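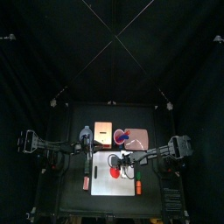 **moynihan_bench**

OK so I finally have numbers worth arguing over. Long post, sorry in advance!

Background for anyone who skipped my May thread: I'm training one policy to run both arms on a pretend-kitchen table (cutting board, cup, wooden box, the toy carrot, all that stuff). Everything is learned from teleop demos, no scripted motions. The question I wanted to answer was whether it's better to reset the table to the same layout before every demo, or to let the layout drift and only straighten things up when something ends up out of reach.

I collected 2,696 demos total. Of those, 1,078 were "tidy" (same layout, tape marks, the whole ritual) and the rest were "drift." Then I trained on equal-size subsets of each so the comparison would be fair, same network, same training length, 5 seeds per condition.

What I got is that drift wins on anything involving the board and the cup, and it wins by a lot once I nudge objects away from their usual spots. Tidy wins on the box, which I did not see coming. My guess is that the box task needs a really precise approach and the drift demos are all over the place in how they come at it, so the policy sort of averages them and ends up a finger-width off. But that's a guess and I'd love to be talked out of it.

I also tried mixing the two, and the mix is boringly in between on everything. I had hopes for the mix.

---

**flemport_fred**

Nice work, but I don't buy the box explanation yet. If the policy were averaging approaches you'd see it hesitate or land between two modes. Did you look at where the misses land? If they're all biased to one side, that's a calibration thing and has nothing to do with how you reset.

Also, what's your action chunk length? You said "same network" and left it there :)

---

**moynihan_bench**

Fair! Chunk length is the same for both, and it's on the long side. I haven't plotted the misses. I have the logs, so I'll do it this weekend. From watching the rollouts I'd say they scatter, but I was also eating lunch through half of them.

---

**kbridge_lurker**

We did something close to this at Kokumbridge with a single arm and came out the other way: tidy was better on every task. But we only had 870 demos, and I suspect drift needs volume before it pays for itself. With a small set you get one or two examples of each weird layout and the policy never really learns any of them.

Can you rerun at smaller sizes? Cut both sets down to our count and see if the lines cross.

---

**flemport_fred**

Seconding the size sweep. A crossover plot would be way more useful to people than a single comparison, and you already have the data.

I'll push on one more thing though. Your evaluation nudges objects around. That's basically the drift distribution! Of course drift wins. What happens if you evaluate on the tidy layout only?

---

**moynihan_bench**

I did run that, I just buried it. On the tidy layout they're close on the board and the cup, and tidy is ahead on the box. So yeah, the headline should be "drift helps when things move," and I'll edit the first post to say so. I still think that's the case people care about, because who has a table where nothing ever moves?

One more detail that might matter. In the drift set the two arms share the work more. When the layout is fixed I fall into a habit, left arm always does the back of the table, right arm always does the board. With drift I had to improvise, and the policy picked some of that up. It'll switch arms for the cup depending on where the cup is. I never see the tidy policy do that.

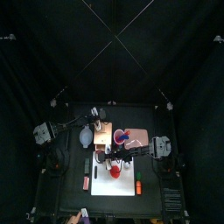

**varnircombe**

The arm switching is the interesting result here and you have it in a throwaway paragraph! I'd split that out. Label which arm does each grasp in the demos, then check whether the drift policy matches the operator's choice given the object position. If it does, you've shown it learned the rule and didn't just get lucky with coverage.

I disagree with fred on the evaluation, by the way. Testing on moved objects is a perfectly normal thing to do as long as the test positions are held out. Were they?

---

**moynihan_bench**

Held out for the cup and the board items, yes. For the box, only sort of. I picked its test positions by hand and some are pretty near training ones. Which makes tidy winning there even stranger, now that I type it out.

---

**flemport_fred**

Or it makes my calibration theory look better. Plot the misses!

---

**kbridge_lurker**

Please post the size sweep in this thread and not a new one, I have this one bookmarked. And if you want our demo logs for the single-arm comparison, send me a message. The format's ugly but it's readable.

---

**moynihan_bench**

Messaging you now. Order of business is the miss plot first, then the sweep, then the arm labels, which I'm dreading because I'd have to go through the drift set by hand unless I can pull it from gripper open/close. If anyone has a script for that, I'm all ears.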